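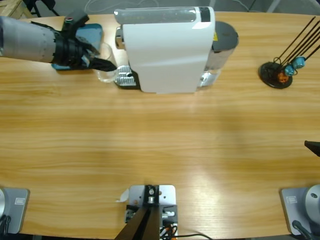
Coffee task, both arms mounted, left gripper by the drip tray.

4. Teaching the coffee task by hand

OK, arms bolted down, cables in, you've done section 3. Now the fun part! I wrote these steps in July 2018 for our own Sarıgül bench and I've kept fixing them as people trip over things.

1. Put the coffee machine near the far edge of the table, drip tray toward the arms. Mine sits a little left of center so the left gripper can get at it.

2. Stand the capsule holder on the right. Load the capsules you want to use and then leave the holder alone for the whole session (I nudged mine once between runs and lost a whole afternoon).

3. Set a clear glass near the drip tray, within easy reach of the left gripper.

4. Fill the water tank with the machine switched off at the wall.

CAUTION: Keep water away from the arm bases and the connectors at the near edge. Wipe up drips before you power the arms.

5. Start Stustix, pick "Teach", and type a name for the task. Set the speed limit to 30 percent. You can go up later.

6. Hold the left arm above the wrist and press Free. It goes slack right away, so have a good grip first.

7. Walk the gripper to the glass, close it, move the glass onto the tray, open it, back off. Slow and boring is what you want – every wobble you make gets recorded too.

8. Same thing on the right arm for the capsule. If your hands get in each other's way, use the Britance remote handles for this part. Kadir Altıntaş does the whole task that way and his recordings are smoother than mine.

9. Press Hold, then Save. Put everything back and record it again until you have 8 good ones.

NOTE: Throw away any run where you bumped the table. Stustix keeps 200 runs per task, so there's no need to be stingy.

CAUTION: Never put your fingers between the gripper fingers while Free is on. A stray tap on the pedal will still close them.

If playback stops with error 130, the two arms got too close to each other. Re-record with the right arm parked until the glass is on the tray, and check the base plate screws while you're down there.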